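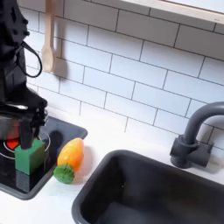 ## Play kitchen counter, white or redo it?? (long, sorry)

**mosch_antigoni** · Tuesday, June 25, 2024

ok so need opinions fast bc I have the counter half cleared and want to decide before the weekend.

That's our play kitchen up top. White counter, black stove tray set into it, toy carrot that lives on the counter no matter what I do. Blocks migrate over from the block bin and end up on the stove. Every day. Green one, dark gray one, whatever.

Questions:

- keep the white top or cover it w/ something darker? shows every crayon mark
- the rim on the stove tray is raised and crumbs get in along it. caulk? leave it?
- do I fight the blocks on the stove thing or give up

Budget is $200 and I'd like to not spend it all. Kitchen is a Tuvier, secondhand, no manual.

-- Antigoni

---

**plywood_pete**

Keep the white. Dark tops show dust and flour and the dried play dough bits, which is worse. We did ours in dark gray and I regretted it by lunch.

Crayon comes off with a damp melamine sponge. Go light or you'll take the shine off.

---

**threekidsdeep**

Disagree w/ Pete. White looks grubby in a week at our house. We put contact paper down, the butcher block pattern, cost next to nothing and when its trashed you peel it and do another. On round 3 now.

Do NOT caulk the stove tray. You'll want to get it out at some point.

---

**L_Imhof**

Second on no caulk. If it's like mine the tray drops in from the top. Mine had two screws underneath, look before you pull. Then you can wash the whole tray in the sink, provided there's no wiring for a light. If there is, wipe only.

Which brings me to: is that red spot on your burner a light or a sticker? Mine has a light and a battery box under the counter. Check it for corrosion. Secondhand ones nearly always got put away with the batteries in.

Lorenz

---

**mosch_antigoni**

> is that red spot on your burner a light or a sticker

light! there's a battery door underneath, haven't had it open since May. will look tonight

---

**quietcorner**

Re blocks on the stove. Leave them. Blocks are food. In our room a green block has been broccoli, soup, a phone, and a cake for somebody's grandma, all in one morning. If you take the blocks away they'll cook with something worse (puzzle pieces, ask me how I know)

---

**plywood_pete**

Sure but then nothing's ever in the block bin when someone wants to build. We had fights over it. I keep a separate small tub of "kitchen blocks," odd colors, ones from broken sets. Marked the bottoms with a paint pen. Kitchen ones stay in kitchen.

---

**quietcorner**

marking them seems like a lot of policing for a block

---

**plywood_pete**

Took me ten minutes and the fights stopped. So.

---

**threekidsdeep**

lol ok you two

Pete's tub idea is fine imo but I wouldn't enforce it with anyone under four. They don't care what's on the bottom.

Antigoni what else is in there besides the carrot and the metal pot? If the food is down to a few pieces thats why the blocks are moving in.

---

**mosch_antigoni**

carrot, pot, a bread thing, half a pizza. so yeah. not a lot

was looking at the Tikance food set but people say the paint chips?

---

**sundaymarket_jo**

We have the Tikance. Paint chipped on the tomatoes, the rest was ok. Auer is nicer, pieces are bigger, but price is up since I bought it. I'd go yard sales first. I got a whole grocery bag of play food for $3 last month, washed it, done. One weird pear but otherwise great.

Watch for anything small enough to swallow in those mixed bags.

---

**L_Imhof**

I'd spend on a shelf before food. Something right above the counter, shallow, so the pot has a home and the counter can get wiped. Counter with stuff laying on it never gets wiped, at least not by me.

Open shelf, not bins. They dump bins.

---

**threekidsdeep**

Hooks! A rail and hooks for the pots. Shelf just gets piled up.

---

**L_Imhof**

Hooks at eye level of a running toddler, no thanks. Unless they're the closed loop kind.

---

**threekidsdeep**

fair, ours are up high under the fake hood. didnt think of that

---

**mosch_antigoni**

update, opened the battery door. One of the batteries had fuzz on it!! so thank you Lorenz. Cleaned the contacts w/ vinegar on a q-tip, dried it, new ones in, light is fine.

No caulk. Two screws like you said, but theres a wire to the light so I'm not pulling it, just running an old toothbrush along the rim.

leaning contact paper over white for the strip in front where they color, leave the rest. shelf maybe. not doing marked blocks, sorry Pete

---

**plywood_pete**

Your blocks, your funeral.

Put the contact paper on with a little soapy water on the counter first, you can slide it and squeegee out the bubbles with a card. Wrap it over the front edge and UNDER, at least an inch. If you trim it flush at the edge little fingers will have it off in a day.

---

**threekidsdeep**

^ yes to the wrap under. and round the corners of the strip

---

**quietcorner**

Anyone tried the Plidelix countertop mats? Silicone-ish, just lays on top. Thinking of one for ours instead of sticking anything down.

---

**sundaymarket_jo**

Had one. It slid. Also became a cape. Contact paper is better if the top is in decent shape, if it's swollen or peeling already sand it and paint it

---

**mosch_antigoni**

top is fine just crayony. ordering the paper now. wood pattern or plain gray?

---

**threekidsdeep**

wood

---

**plywood_pete**

Plain. Wood pattern next to that black stove is going to look busy.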